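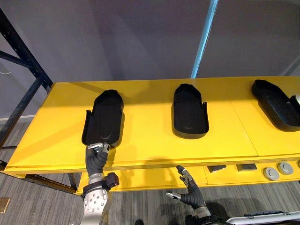

Oda Fjeld asked for it to be written down that the black trays were never meant to stay on the table between shifts, and that the notes from the last meeting got this wrong. They were supposed to go back on the shelf at the end of each run. Correction accepted. The earlier notes will be changed to match.

Monora Packing and Parts Room
Minutes of the August meeting

Present: Oda Fjeld, Kerstin Midtbø, two people from the evening shift, one from purchasing. Purchasing left after item 4.
Notes: Kerstin Midtbø
Started at 9 a.m. in the parts room, standing.

1. Last meeting's notes
Accepted with the correction above. The label printer is still not fixed. Purchasing has the quote and will chase it.

2. Trays
Most of the meeting went on this. The trays are the black foot-shaped ones for the Werkell order. They arrive stacked, and the question is where they go between unpacking and packing.

At the moment they are laid out on the yellow table in a row, toe end to the back. Day shift likes this and wants to keep it. You can check the rim all the way along and see into the bottom of the tray without picking it up. Evening shift said the row gets pushed along as new ones are put down, and the last one ends up crooked. Twice this summer a tray was put in its box with a mark on the rim that should have been caught.

Agreed:
- Toe end to the back, heel end to the person working. Both shifts.
- Straighten the row before adding to it.
- Pick up by the heel end. No fingers dragged across the inside, it shows on the matt finish.
- Trays with a mark go in the reject bin by the door, with a slip. A marked tray without a slip will be treated as not checked.

Oda will put a strip of tape on the table as a line for the heels. Tape color was discussed for longer than needed. Oda to choose.

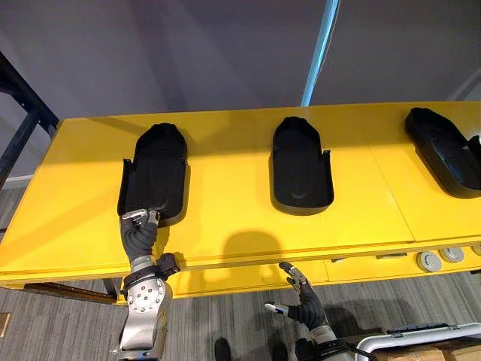

Why not stand them on edge in a rack and get the table back, one of the evening shift asked. There was some support for this. Kerstin said a rack was tried on the Brekke order and the side walls of the trays leaned in after a weekend. Those were a thinner tray. It was agreed that a short trial would do no harm, using rejects only. Evening shift will borrow the rack from the paint side and leave it loaded until the next meeting. If the sides hold their shape we will talk about it again.

3. Count for Werkell
The order is for 3,000 trays. As of this morning 2,039 have been checked, boxed and signed for. The sheet on the wall said something different and has been taken down. From now on the count is kept in the book only, and whoever closes a carton writes it in at the time, not at the end of the shift.

Purchasing asked if the rest could be done before the end of the month. Day shift thought yes if the deliveries come on time. Evening shift would not promise. Purchasing will tell Werkell it is on schedule and leave it at that.

Rejects are running at around 4 in a hundred. Oda thinks most of it is from the way the stacks are pulled apart and not from the supplier. She will show both shifts how she does it, which is to lift from the toe first. Fifteen minutes at the change of shift, date to be set.

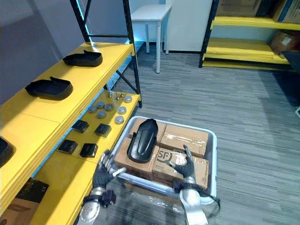
4. Shelving
Kerstin has been through the yellow shelving and wants each level to have one job. The top board is for trays only, laid flat. The level under it is for small parts, and that is where the trouble is. The metal discs, the pins and the little black blocks all sit straight on the shelf with nothing between them, and the discs in particular are spread all over. She would like shallow bins, one per part. Purchasing has some left over from the Dravach job and will send them down at no charge to the room. The bottom level stays for cardboard boxes. The gray tote of boxes on the floor beside the shelving is in the way of anyone reaching the lower shelves, and it needs a place of its own. Two places were suggested, the end of the table and the corner by the reject bin. The corner was chosen. Oda pointed out that the corner is where the broom lives. The broom will be moved.

Labels for the bins will be written by hand until the printer is back. Part number first, then the name in plain words. Please use the marker and not the ballpoint, the ballpoint rubs off.

5. Floor
The carpet by the shelving is picking up small parts. Evening shift found a pin in it last week by kneeling on it. Request for a mat. Kerstin will ask the office, and until there is an answer the last person out goes over that strip with the hand magnet. It was not clear whether the discs are magnetic. Someone will try one.

6. Other business
The lamp over the table flickers after an hour or so. Reported, no date given.

Spare gloves are in the second drawer and not the first. The first drawer is Oda's.

Evening shift asked for the stool back.

Actions
Oda Fjeld: tape line on table, stack demonstration for both shifts, move broom
Kerstin Midtbø: correct earlier notes, bin labels, ask about mat
Evening shift: rack trial with rejects, try a disc on the magnet
Purchasing: printer quote, Dravach bins, reply to Werkell

Meeting closed. Next one in the same place at the same time, Kerstin will send the date.

Print this page | E-mail this page

Related items
Minutes of the July meeting (corrected)
Werkell order: checking and boxing sheet
Brekke order: notes on the rack
How to fill in a reject slip
Parts room drawer list

Contact the parts room | © Monora | Back to top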